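Skeltard Says Its Robots Learn by Hand. How Much They Learn Is Another Matter

2022-08-17

Skeltard, the automation firm that moved into the old print works in Villham last year, says it has collected 3,389 demonstrations of simple table work and plans to train a two-armed robot on them before the end of September. The company calls it the largest set of its kind put together in the region. It did not say who else in the region is making one.

The idea is easy enough to follow. A person does a job by hand, the movements are recorded, and software tries to work out from the recordings how a robot should do the same job. Skeltard began with remote control, where an operator steered the robot's arms from a desk in the next room. That was slow. Operators needed two weeks of practice before they could fold a dish towel without dropping it, and the company now does most of its recording with grippers that people hold themselves, with no robot arm involved.

"You get the motion of a human wrist, which is what we want," said Corina Preda, who runs the recording sessions. "With remote control you get the motion of a human wrist fighting a delay."

She said a trained person can record 40 demonstrations in an hour with the handheld tools. With remote control the number was six.

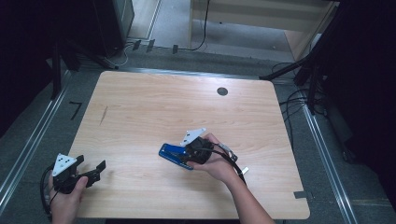
Speed is the main selling point, and it deserves a closer look. A demonstration is only worth something if the robot can copy it, and a robot doesn't have a person's shoulders, elbows or sense of touch. The person recording works with a gripper in each hand, and each gripper carries a white triangular plate marked with dark dots. Preda said the system depends on knowing where both tools are from one moment to the next, and admitted that sessions are thrown out when it loses track of one. She would not give a figure for how many. The cables are another sore point with the people who do the recording, who have asked for a wireless version. One is on order, she said, with no delivery date.

The company's headline result is a 93 percent success rate at moving a cup from one side of a table to the other. It comes from a trial run by Skeltard, at Skeltard, on the same kind of table used for the recordings. The cup was always the same cup. When we asked for results with other objects, or in another room, we were told those tests are "in planning."

Ravinder Perron, who spent nine years fitting robot arms on packing lines and now advises small manufacturers, has seen a demonstration day and came away unmoved. "It did the cup. Fine," he said. "Then someone closed the blinds and it reached for a spot next to the cup. On a line you can't ask the sun to stay put."

Perron doesn't think teaching by hand is a dead end. He would like to see the failures published along with the successes, and he would like to hear less about kitchens — the company's brochure shows a robot loading a dishwasher, a job it has not yet been taught.

Skeltard's first outside customer is expected to be Grirnberg, a maker of bathroom fittings that wants help sorting small parts into trays. Lucie Doucette, the plant manager there, said the agreement covers a trial only and that no money changes hands unless the robot can keep going through a full shift.

"We've had people in here with robots before," Doucette said. "They were very good on the first morning."

Workers at Grirnberg have been asked whether they would record some of the demonstrations themselves, using the handheld tools. Doucette said it would be paid time and that nobody has to take part. What happens to the sorting jobs if the trial goes well has not been discussed with staff, she said. The trial is due to start once Skeltard has finished its training run.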